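Zornstead Storeroom Users' Group
Minutes of the January meeting, 4:00 p.m., Edville

Apologies: none received. The minutes of the last meeting were accepted after the figure for the shelf labels was corrected to 119. It had been typed as 561, which nobody in the room could account for and which is the stock number for floor mats.

1. Baskets on the sorting bench

The group looked at the basket layout again. The proposal is to keep a yellow basket at one end of the row and black ones after it, with bottles going into yellow and wrapped packets into black. Three black baskets were in use for the trial.

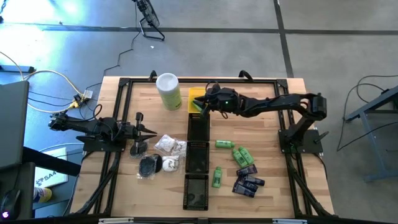 Berhanu Kumsa
Minutes Secretary, Storeroom Users' Group

The case for the color split was made at some length. The Secretary asked what problem it solves. The answer was that people put things back in the wrong place. The Secretary pointed out that people also did this when the baskets were all one color, and when there were no baskets, and asked whether anyone had checked that they do it less now. Nobody had. It was agreed that someone should.

A second question was raised about the slotted sides. The supplier's sheet from Taro says slots make it easier to see the contents. Two members found this doubtful when the baskets stand end to end, as the only open view is from the top anyway. Solid-sided bins cost less. Gebremichael has quoted $33 for a set and will hold that price until the next order goes in.

Action: get one set of the solid bins on loan before anyone spends money.

2. Loose items behind the row

Discussion of green bottles and navy tubes left lying on the wood. The rule agreed in the fall was that anything on the bench goes in a basket or back on the shelf. The view was put that the rule is working. The Secretary does not share it.

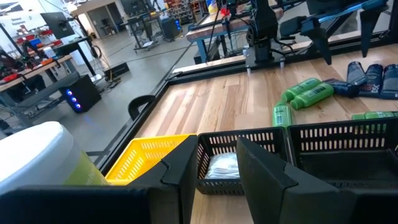
Bottles and tubes behind the baskets, packets in the black one.

It was said in reply that sorting is done in stages and the bench can't be judged halfway through. That may be so – but the rule has no stages in it, and if we want stages we should write them down. A draft will come to the next meeting. It should say where tubes go, as the present version mentions bottles and packets only.

The white tub was also raised. It is too big for any of the baskets and has no agreed place. Suggestions were the floor under the bench (not popular, people kick things) and the bottom shelf. Bottom shelf for now.

3. Labels

A request to buy printed basket labels was put off. If the color split is supposed to explain itself, we should not need labels as well – and if we need labels, item 1 should be looked at again.

4. Other business

The storeroom key was missing again for most of one morning. Members are asked to sign it out. They were asked this last time too.

Meeting closed at 4:50 p.m. Items 1 and 2 carried forward.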